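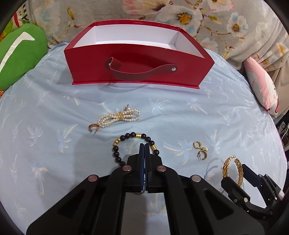 **Semomine wallet pilot, Minden – progress to the end of October**

Prepared for Iwona Sobczak by Adeel Jatoi

The pilot opened to merchants in Minden and Mapplebeck this month. We planned for 30 shops and have signed almost 30. Most take stablecoin payments only. Bitcoin is switched on at 7 of them, all in Minden, where owners asked for it.

Settlement into bank accounts now runs overnight. We had 2 failed batches, both caused by a wrong account format on our side. Leszek Laskowska fixed the import and the missing payouts went out the next morning. No merchant lost money.

Price swings are still the main worry we hear from owners. Automatic conversion at the till is on by default, but the receipt doesn't show the rate used. Miłosz Witkowska is adding it.

The Stoto contract for identity checks is not signed. Their draft left out refunds – we sent it back on Tuesday. Until it is settled we can't raise the daily limit per customer.

Spending is within the grant. We ask to move the unused travel money to merchant training in Mapplebeck, and need your answer before the next payment is released.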